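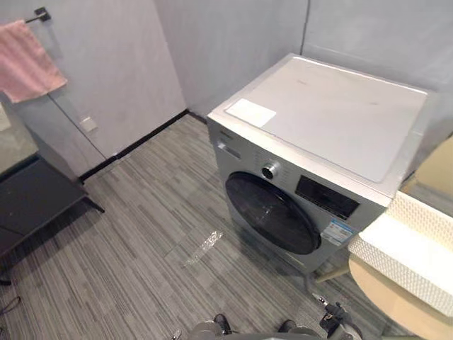 The front-loader in the corner of the carpeted room, dial and display along the top of the door side.

Simone Quintana keeps a log of every washing machine she has been asked to look at. It covers 1779 entries, starting with her first job in Bragança and continuing through the years at Usano, the appliance service firm she now runs out of Brekthorpe. Each entry has a column for the floor.

"Most people write down the model and the fault," she says. "I write down what it is standing on. Tile, concrete, wood boards, carpet tile, whatever. Then I write down which way the machine faces and how far it is from the wall. When I go back through the log, those columns explain more of the complaints than the model does."

We talked one afternoon in November, mostly about the hour between a machine arriving and the first load going in. Quintana considers that hour the part of ownership where the most avoidable trouble starts. She has the same routine for all front-loaders and does not change it for expensive ones.

The first item is the transit bolts. A front-loader leaves the factory with its drum assembly locked to the rear panel, and the bolts have to come out before the machine is run. Quintana asks for them on every first visit. If the owner can't produce them, she looks at the back of the machine before doing anything else.

"If they are still in and somebody runs a spin, the whole cabinet moves. People call and say the machine walked. I ask where the bolts are, and there is a pause." She advises keeping them in a bag taped inside a cupboard door, labeled, for the next move. The plastic caps that cover the holes should go in at the same time as the bolts come out. She has found caps left in the drum often enough to check for them there too.

The second item is level. She uses a short spirit level on the top panel, first side to side and then front to back, with the machine in its final position. Raised rims on a top panel can throw the reading off, so the level has to sit inside the rim, flat on the surface. After that she presses down on opposite corners. If there is any rock, one foot is short. The lock nuts are tightened up against the cabinet last.

"A machine can read level and still rock," she says. "Those are two separate tests. I have stopped expecting people to do both."

On carpet the rock test is harder to read. Carpet gives a little under each foot, and it keeps giving for some time after the machine goes down. Her method is to level it, run an empty cycle, and level it again. Carpet tiles on a solid subfloor are better than soft broadloom over padding, in her view, but a tile seam under one foot can leave that foot slightly low. She would sooner put a rigid board under the whole machine and level on that.

"I don't tell people they can't put one on carpet. They are going to do it. I tell them what to check. Airflow under the base, whether the feet have sunk, and whether they would notice a leak. On tile you see water right away. Carpet will hold it for a day before anyone steps in it."

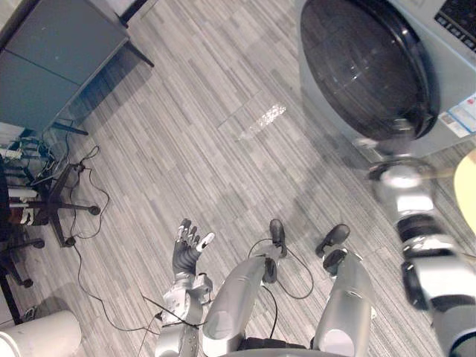 The dark glass door from above, with the control panel in the top right corner.

Access is the third item, and here she is more particular than the leaflets. A front-loader needs room in front for the door to swing fully open, plus room for a person to kneel, plus room for whatever the clothes are going into. She measures the floor in front with the door open. In small rooms she will often turn the cabinet a few degrees out of square for unloading and push it straight again for washing, provided the hoses have the slack for it.

"The reach is low," she says. "The bottom of the drum is well below where your hand wants to be. You are bending, and you are reaching in past the seal, and you are doing it for every sock." She timed herself once over 86 loads at the Lovlow workshop, some emptied standing and some emptied kneeling with a basin against the door. Kneeling was faster. It also left fewer items behind in the drum, which she had not set out to measure.

What gets left behind is usually small and usually at the top. After a fast spin, light fabric sticks to the upper wall of the drum and can't be seen from a standing position. Quintana turns the drum by hand one full turn before closing the door on an emptied machine. She does the same before loading. 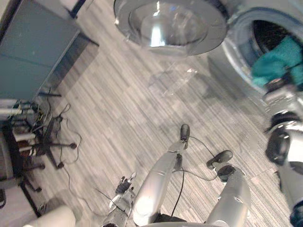 For the basin itself she has few requirements. It should be wide enough to sit under the door opening and low enough to go beneath the open door without touching it. A rim helps for carrying. She dislikes tall hampers for unloading, on the grounds that the top of the hamper ends up higher than the bottom of the door and everything has to be lifted over. Cloths and towels she takes out first if they are near the front, then the rest.

"Put the container down before you open the door," she says. "People open the door, grab an armful and then look for somewhere to put it. Half of it goes on the floor."

She is also strict about clearing the floor before the first load. Clear film is the item she mentions most. It is hard to see on a patterned floor and slides underfoot, and a piece drawn under the base can block the air gap. Cables are next on her list. The power cord should run behind the machine and up, with no part of it in front of the feet.

I asked about dosing. Her answer was short: most of the drawers she pulls out have residue in them, and most of that is from using too much. For a drum rated at seven kilograms, half filled, in soft water, she uses well under the line on the cap. The drawer comes out completely for rinsing once a month. The door stays ajar between loads, and so does the drawer.

On service life she is careful. Usano's own records suggest about 3000 cycles before bearings become a common topic, but she says the spread is wide and the figure includes machines that were never level. Of the machines she has been able to follow from the first day, the ones set up by the routine above come back mostly for pumps and door seals. "A pump is an ordinary job," she says. "Coins, hair clips, underwire. I can do that on the kitchen floor."

Her last instruction for the first hour is to run one cycle with nothing in the drum, at a warm setting, and to stay in the room through the final spin. She puts one hand flat on the top and watches the feet. Then she checks both hose connections with a dry paper towel, writes the floor type in the log, and leaves the manual with the owner.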